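Sendwood Puts Two-Arm Robot on Evening Room Reset at Ernau Office Site

Dekik unit takes over chair and desk-area work; facilities staff keep their hours and move to inspection and repair

ERNAU, Fri 26 June - Sendwood, an operator of shared office buildings, has put a two-arm mobile robot into regular evening service at its Ernau site. The machine was supplied by Dekik and runs Dekik's Ryu task software. It returns chairs to their desks after the building closes to tenants, work that was previously done by hand by the facilities shift.

The Ernau site has nearly 700 desk places. Tenants book them by the day, and chairs are moved between desks, meeting rooms and corridors during business hours. Under the building's operating rules, every desk place must be reset before the next morning. Until the start of the current service, the evening shift did the reset on foot, floor by floor, before starting on cleaning checks and minor repairs.

Scope of the Service

The robot works on 2 floors of the building. It starts when the shift lead releases a floor in the Ryu task list and stops when the list is complete or when a person enters its work zone. It handles one chair at a time. Chairs that are stacked, damaged or loaded with personal items are skipped and entered in an exception list for staff.

The reset task has four stages: approach, contact, alignment and release. In the contact stage, the two grippers are placed on opposite sides of the chair. In the alignment stage, the arms and the base move together to bring the seat square to the front edge of the desk. Grip force is limited in software. If the measured resistance exceeds the limit, the arms open, the base backs away and the place is added to the exception list.

The system does not lift chairs clear of the floor. Sendwood and Dekik agreed on this restriction during planning, mainly to protect the wood flooring and to keep the arms within a low working range. Felt glides on all chairs in the service area were replaced before the first shift.

Changes for Staff

The evening team at Ernau consists of 8 employees. No positions have been cut and contracted hours are unchanged. The shift plan has been rewritten in the following respects.

Chair reset on the released floors is no longer assigned to individual employees. Each employee's share of bending and pushing work has been reduced as a result.

One employee per shift is assigned as robot attendant. The attendant releases floors, clears the exception list and performs the visual check at the start and end of the run. The role rotates weekly and carries a pay supplement.

The time freed is assigned to furniture inspection, power outlet testing and small repairs. These tasks were previously handled in a separate day shift or deferred.

All members of the team completed 6 hours of training before the service began. The training covered safe distances, stop functions, restart after a fault and manual movement of the robot with the drives released. Employees who did not want the attendant role were able to decline it without giving a reason. Two did so.

"The reset was the part of the shift that people complained about, and it came first, so everything after it ran late," said Wiebke Fröhlich, head of building operations at Sendwood. "We now start repairs at the beginning of the shift. The exception list is longer than we would like on some evenings, and a person still has to work through it. That time is in the plan."

Data and Privacy

The robot's cameras are active only during a released run. Image data is processed on the machine and deleted at the end of the shift. Fault records contain the desk number, the task stage and the force reading. They contain no information on individual employees or tenants and are not used to evaluate staff performance. These points are set out in a written agreement between Sendwood and the employee representatives at the site, who also have access to the fault records on request.

Known Limits

Performance depends on floor condition and cable management. Loose cables under desks are a frequent cause of skipped places, and tenants have been asked to use the cable trays provided. Desks with a curved front edge need a separate alignment setting, which has been in use since the second week of service. Chairs with armrests are not yet part of the approved range and continue to be moved by hand. 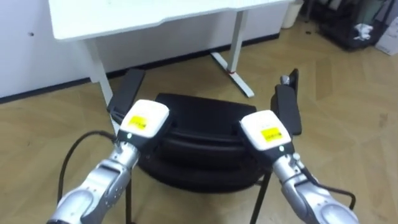 The two-arm system at an office chair in front of a white desk. Photo: Dekik

Maintenance

Daily checks are carried out by the attendant and cover the gripper fingers, the arm cables and the indicator lights. Scheduled maintenance is the responsibility of Dekik. Gripper fingers are treated as wear parts and are stocked on site. If the robot is out of service for a full evening, the team returns to the earlier shift plan, and repair work is moved to the next available date. A printed copy of that plan is kept in the shift office.

Next Steps

Sendwood will review the service in November together with Dekik and the employee representatives. The review will cover the rate of skipped places, the number of attendant interventions, reported strain and the use of the reassigned hours. A decision on further floors at Ernau will be made after the review. No decision has been made on other Sendwood locations.

Dekik plans to provide a Ryu update before the review. It is intended to add chairs with armrests to the approved range and to let attendants sort the exception list by walking route. The second change was requested by the evening team.

About Sendwood

Sendwood operates shared office buildings with desk places and meeting rooms for daily and long-term booking. Building operations, cleaning checks and minor repairs are carried out by the company's own staff.

About Dekik

Dekik develops two-arm mobile robots and the Ryu task software for use in commercial buildings. The company provides installation, staff training and maintenance.

Press Contact

Sendwood Building Operations, Ernau
Attn: Wiebke Fröhlich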